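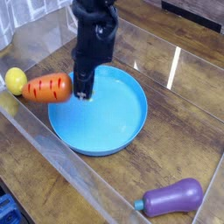
Play Food and Tableware: Gallery, Part 2

The Omoregie lending shelf holds 85 pieces of toy food and toy tableware. They came in from several sources, mostly without boxes, and were put into one list by Suqin Hao. This part of the gallery covers the table group: plates, vegetables, round pieces, and the storage they go back to. Part 1 covers the pans and the toy stove.

Notes were last checked 03/05/2022. Item codes are the ones on the bin tags. Where a maker is not marked on the piece, no maker is given.

T-01. Plate, light blue
Round and shallow, with a raised rim. The inside is smooth and glossy and shows glare under a ceiling light. The rim is high enough to stop a round piece from rolling off when the plate is carried level.

T-02. Plate, care
Warm water, dish soap, soft cloth. Scouring pads dull the glossy side and the marks do not come out. Dry before stacking - two wet plates of the same size hold together and are hard for small hands to pull apart.

V-01. Carrot, orange
Plastic, rounded, with short slanted red dashes painted on the body for the ridges. One end is thicker than the other. The paint is on the surface, so this one is wiped and never soaked.

V-02. Carrot, paint wear
Wear starts on the dashes, at the widest part of the body where the piece rubs against others in the bin. Touching up was tried on a spare with a craft marker. It lasted two loans and then transferred to a white cup. No further touching up is planned.

V-03. Pea pod
Two halves with a hinge along one side. The hinge is the weak point. Do not open past flat.

V-04. Eggplant
Heaviest of the vegetables and the only one with a separate stem piece. The stem is pressed in, not glued. Check that it is there on return.

R-01. Round pieces, yellow
Filed as one group because borrowers do not agree on what they are. The list says "lemon or egg, yellow" and any yellow round piece goes back to the same bin. Sorting by color is faster than sorting by name, and it gives fewer wrong bins.

R-02. Round pieces, red
Tomatoes and one apple. The apple has a dimple at the top. The tomatoes have a molded leaf, which collects dust and needs a brush.

C-01. Cups
The Plundura cups nest in one direction only. Forcing them the other way leaves a white stress line near the lip.

C-02. Cup with stress line
Still in use. It holds water, and the line has not grown since it was first noted. It will be pulled if an edge can be felt with a fingernail.

B-01. Bins
Four shallow bins: tableware, vegetables, round pieces, and cut pieces. Deep tubs were used before. Pieces at the bottom were never lent out and the ones on top took all the wear.

B-02. Bin tags
Laminated card on a cable tie. The tag carries the code letter and a patch of color for borrowers who do not read yet. Adhesive labels were dropped after one summer, as they lifted at the corners.

B-03. Scale check
Returned bins are weighed before they are counted. The vegetable bin should read 700 g with everything in it. A low reading means a count. A matching reading means the bin goes straight to the shelf.

S-01. Table set, two settings
Two plates, two cups, and a choice of four foods. Used for matching and passing games on a low table. More than four foods and most of them end up on the floor.

S-02. Table set, sorting
One plate for each color group. Place the long pieces first and the round ones after. A long piece lying across the rim makes the plate tip if it is a light one, so the long pieces go flat on the inside where they fit.

S-03. Cut pieces
Halves joined by hook-and-loop dots. There are 17 pairs in the group. Lint in the hook side is the usual reason a pair will not hold; a dry toothbrush clears it.

Not shown: the Verkora tray, out for repair of one handle, and the Jesevano basket, which is on long loan until the end of May.

Corrections to codes or bin weights go to Boyang Yu at the front desk. Give the code from the tag, and bring the piece if the problem is a crack or a loose part.

Gallery, Part 1: Pans and Stove
Gallery, Part 3: Cart and Register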